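In May I spent one morning at Flodier, a small firm where people teach robots by moving them from a distance. I expected noise and metal. I found a quiet office, with a person who held a controller and looked at a kitchen that exists only in a computer. The project has the name Huenchumán, and all its lessons begin in this simulated room.

## A lesson starts with cans

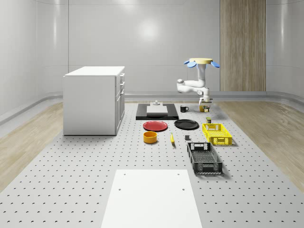
## The teacher's hands

Hiếu Âu has worked as an operator for four years. When he turns his wrist, the arm on the screen turns also. Each try is recorded, and later the program learns from the recordings. "If I hesitate, the robot will learn to hesitate," he told me.

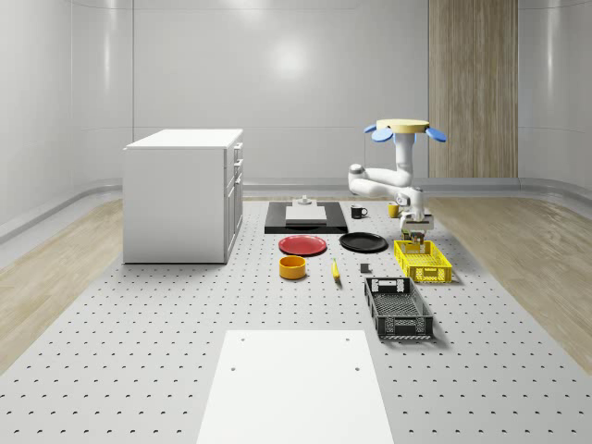
Letting go is harder than picking up, according to Hiếu. A beginner opens the fingers too early, and the object jumps away. He prefers to come in low, as with the yellow crate, where the gripper stays just above the rim before anything is released. He asks new operators to practice this for 13 days - some of them complain.

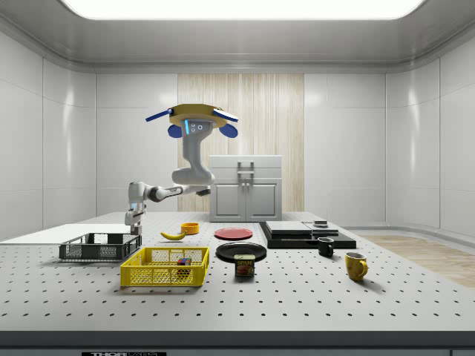

The team keeps 1,404 recordings, and they argue often about which ones to throw away. A clumsy one can still be useful if the operator corrects himself. They also do not agree about clutter. Hiếu wants the banana, the bowl and the plates to stay on the table even when the task is only about a cube in a basket, so the robot must learn what to leave alone.

I was allowed to try it myself. My first five attempts were bad, mostly because I moved my shoulder and forgot my fingers.

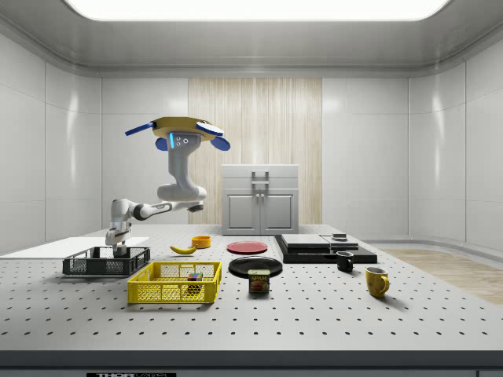 By the sixth I was slower and a little better. Hiếu deleted all of them politely and took the controller back, and we went to have lunch.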